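Saturday, a bit after ten

Came in to a quiet building and put the kettle on before anything else, so this entry starts later than it ought to. The bench has been getting on my nerves all week and I promised Wiesława I would put it in some kind of order before the February intake turns up wanting somewhere to work.

I began with the drawers. There were two bags of caps from Plusska that don't fit any tube we own (I've tried them all, more than once, out of sheer stubbornness) and a box of 200 labels with the old room number on. The caps can go back to Grolavthorpe with the next van. The labels I'm keeping, they make perfectly good bookmarks. The Geltach order came to 485 in the end, a bit more than I'd pencilled in, but it should see us through to the summer and I'd sooner have the stock in the cupboard than be ringing round for it. 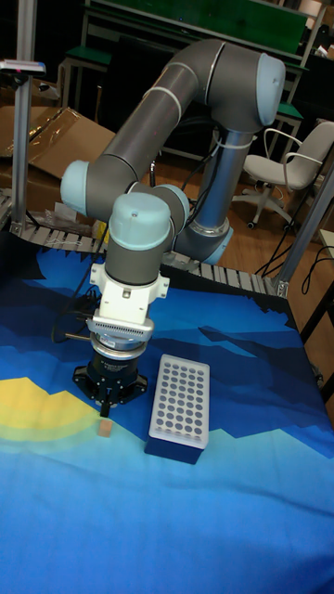 BENCH AND RACKS

The rack with the white top and the navy base is the one I'd like us all to settle on. I do like it: the holes run in proper straight rows, the dark holes show up nicely against the white, and I find I lose my place far less often than I did with the old wire ones from Laskowska, which I never got on with. Please keep it long side running away from you, so we all count along the same way. Wiesława Wysocka numbers from the near corner and I've come round to her system after a good deal of grumbling.

The little tan cube can live on the blue top too. It's a handy thing to have about and the pale colour is easy to spot on the blue, so please don't tidy it into a drawer, however tempting!

Wiped down the shelf over the sink as well, and found my good pencil behind the tissue box. Spent roughly 90 minutes on the lot, tea included.

Still to do: write out the new numbering and tape it inside the cupboard door, ask Wiesława whether sheet 409 was ever copied up, and order more tissue.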